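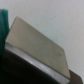

4. The Pod Holder as a Shared Surface

4.1 Setup and what we counted

Kitchens first. All on the ground and upper floors of the Groltville site, all with a single-serve brewer and a pod holder next to it or near it. Holders were bought at different times by different people and are not the same model. Some stand upright, some are flat trays with round recesses. We did not swap them for a matching set. People already had habits with the ones they had, and the habits were what we wanted.

The unit here is the refill record. One record = one person putting pods into a holder, one entry on the sheet taped inside the cabinet door. We collected 546 records. After dropping entries with no kitchen code, entries with two handwritings on one line, and entries where the pod type was left blank, 455 remained. All numbers in this section use the smaller set. The dropped ones were mostly from the Vogler kitchen, where the pen kept going missing and people wrote on the carton flap instead. Suryani Mandagi copied over the flaps that could be read; the rest are gone.

Pods came from one storage closet, 2000 at the start, cartons opened as needed. Nobody was told which blend to put where. The sheet asked for kitchen, blend, and whether the holder was empty, part full or full before refilling. A last column, "anything else," got more use than expected and most of section 4.3 comes out of it.

4.2 Gaps, and how people read them

A full holder gets left alone for a while. Our sheets can't say how long exactly, they only log refills, but the interviews agree on this. People described a full tray as "just filled" or "for the meeting" and a few said they went to the carton in the cabinet so as not to be the one who broke the pattern. Once there is an open slot the tray reads as in use. Then it goes quickly.

So the open slot does some work. It says pods are being taken and it also shows the depth of the recess, meaning a person who has never used that kitchen can see how a pod sits and which way up. In a drawer or a bowl there is no such thing as a gap. The level goes down and that is all. Bowls in the Flotelis kitchen were logged as "part full" by one person and "full" by another on adjacent lines, with no refill between them (we checked the carton tally). Slotted holders had much less of this kind of disagreement, so we trust the fill column for those and don't trust it for bowls.

Lids matter more than we planned for. In a flat holder the lid is the part you get to look at, and the lids are not equally readable. Compare in Figure 2 the green Dark Magic lid, with its name and its picture of beans, to the plain white one to its left. The name can be read sideways if you know it already. The white lid gives nothing to go on. Also note the open slot straight below the green pod.
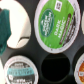 Figure 2. Part of a dark gray pod holder with round recesses. Dark Magic pod at top, open slot directly below it, pods with plain white and dark lids to the left.

Orientation: pods were set down at whatever angle the hand left them. Of the people interviewed only one said they turned the lids so the writing faced out, and that person (Stostalura kitchen, mornings) also did the mugs. Everyone else said the name didn't need to be level, they went by color. This fits with the sheets, where blends are often entered as a color and not a name. "Green." "The green one." "Dark one, 2nd row." We had to recode these by kitchen and it took longer than the interviews did.

Recoding rule, for anyone who wants to redo it: a color entry was accepted as a blend only when one blend with that lid color was in the closet that week. Otherwise it went to "unknown blend" but stayed in the fill counts. White lids nearly all ended up in unknown.

4.3 Sorting rules, written and unwritten

Three ways of filling showed up. By blend, one row each. Mixed, whatever came out of the carton. And topping up, where the person fills the gaps only and does not move anything that is there already. Topping up was the most common in every kitchen with a flat holder. It is also the one that slowly wrecks any by-blend order, since gaps get filled with what is at hand. Several entries in the free column complain about it. "Decaf in regular row AGAIN." "Who keeps mixing these." The complaints do not name anyone and we did not try to match them up.

A label strip was tried in one kitchen, in November, before our sheets went up. Paper tape along the edge, blend names in marker. Ningsih Kwok asked about it in interviews and most people there did not remember it having been there. The two who did said the blends changed and the tape didn't. It was peeled off when the holder was washed.

Washing, while we are on it. Slots collect grounds and the odd drip and no one reported cleaning them with pods still in. The holder has to be emptyed first, so cleaning happens when stock is low, and the next fill is then a fresh one. By-blend fills cluster right here. People who had a bare tray in front of them sorted; people who had a half full one did not. We think this is the cleanest result in the section and it needs no survey item to see it, it is in the order of the lines on the sheet.

4.4 Limits

One site. Self-reported sheets. Pods moved from kitchen to kitchen by hand and in pockets, with no record. The fill column has three levels and should have had an actual count of open slots; we knew this by the second week and left it, changing the form midway seemed worse. The holders differ in size, so "part full" is not the same amount everywhere and should not be compared accross kitchens. Within one kitchen it is fine.

We also have nothing on the pods people bring from home. They do turn up in the holders, and a person topping up treats them as belonging. Whether the owner ever gets them back is outside of what the sheets can show. Section 5 takes up the mug shelf, same kitchens, same sheet layout.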